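Parquet gone dull after mopping

Finish on our parquet has gone cloudy near the window. Coating is a water-based satin, 2 coats, put down in June. I mop with warm water and dish soap. Is it the finish or residue?
Ximeng Cui
March 5, 2022

Dromley
Residue, most likely. Wipe a small patch with plain water and a white cloth, dry it, then compare the colour with the boards beside it. If the patch clears, do the whole floor the same way and stop using dish soap. Wring the mop hard — standing water gets into the joints.

zolta_1818
had the same, vinegar fixed mine

Lu
I'd skip the vinegar — repeated use can dull some finishes. Check the coating maker's care sheet for a neutral cleaner. If plain water changes nothing, the finish itself may be worn and need a recoat.

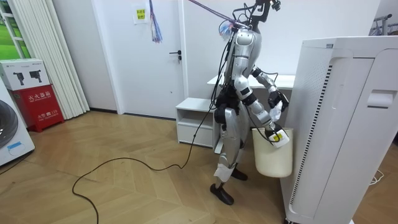

Light parquet, cream bucket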